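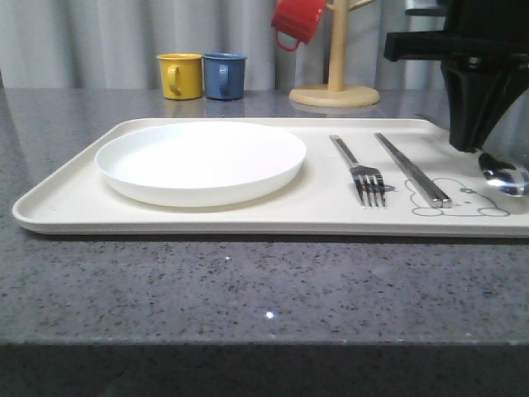

Vojtěch Kolář wrote to ask whether you need any catering experience to lay trays at Sellimness, and the answer is no. He also wanted to know if left-handed people can apply. They can.

## Tray setters, breakfast and supper

Sellimness has served meals on trays since 1998. We are looking for two part-time tray setters, starting in April.

Each tray gets a plate, a fork, a spoon and a pair of chopsticks. You will lay 74 trays at breakfast and the same again at supper -- the kitchen does the cooking and plating.

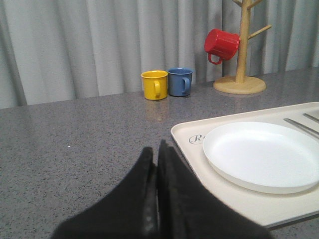

Mugs stay on the counter until the drinks are poured, and go out after the trays. You will also wipe down the counter, wash the trays by hand and put the cutlery back in its drawers.

- Breakfast shift: 6.30 am to 9.30 am
- Supper shift: 4.30 pm to 7.30 pm
- Meals on shift are free

You need to be able to stand for three hours. Bring flat shoes -- we provide aprons.

To apply, send a short letter to the kitchen office, Sellimness, 245 Tronthorpe Road. Please say which shift you would like.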